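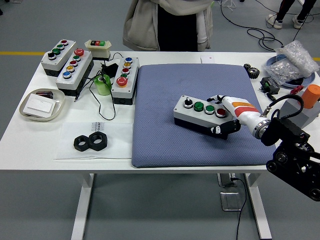 The bench comes before the program

Most of the trouble I have had with robot hands started on the table. I look after one bench cell at Pasham, an arm with a multi-fingered hand that handles push-button control boxes, and over the past year I kept a log of every stop. It ran to 221 entries by the end of November. I expected to read about motors and drive faults. Most of what I read was about things left lying where they shouldn't be, cables in particular.

I think a bench should be set up with the same care as the arm, by the same person, and signed for in the same book. At present the arm gets a maintenance schedule and the table gets whatever is put down on it.

Start with the pad

Our pad is a large woven one, and the box being handled sits on it. Before we had it, we worked straight on the tabletop and boxes turned under the fingers when the hand closed. Subbarao Arumugam wanted a clamp instead. A clamp holds better, I grant him that, but it also hides a bad grip. On a pad, if the fingers close unevenly, the box shifts and you see it. I would sooner see it.

The pad needs looking after too. Ours gets wiped down at the start of each shift and replaced when the weave goes smooth. Sterner, who supplied our first one, put no service life on it, so we judge by hand.

Give the spare parts an address

A cell like this one collects small things. Nuts, gears, a module with a terminal block, tape, a power adapter. I don't object to having them on the table. People work faster with parts in reach, and a bare bench usually means somebody is walking back and forth to a cabinet. What I object to is parts with no fixed place. Trays help. So does a rule that the boxes waiting their turn stay on one side of the pad and the hand works on the other. 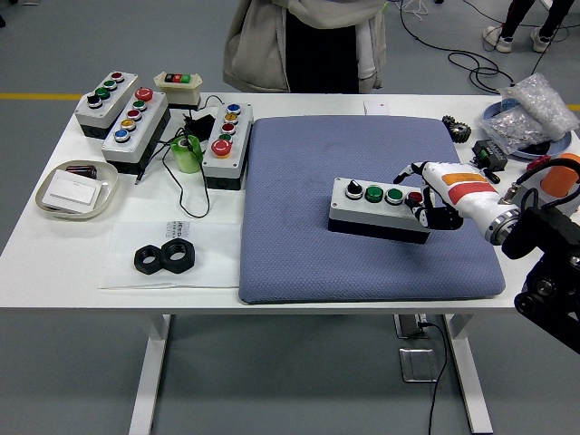

Check the wrist by hand

Orla Noonan taught me this at Mac Mathúna, and I have not found a better method. With the power off and locked out, go over the wrist flange bolts, then follow each cable back from the hand with your fingers. It takes 4 minutes. Software can report a fault once there is one — it can't tell you that a cable jacket is starting to rub.

The usual objection is that this doesn't scale. Jorora runs 5 cells with one technician, and I understand why a manager there would prefer a dashboard. But 5 cells at 4 minutes each is 20 minutes a day, and a single bad stop costs us more than that. I would put the time on the schedule and leave it there.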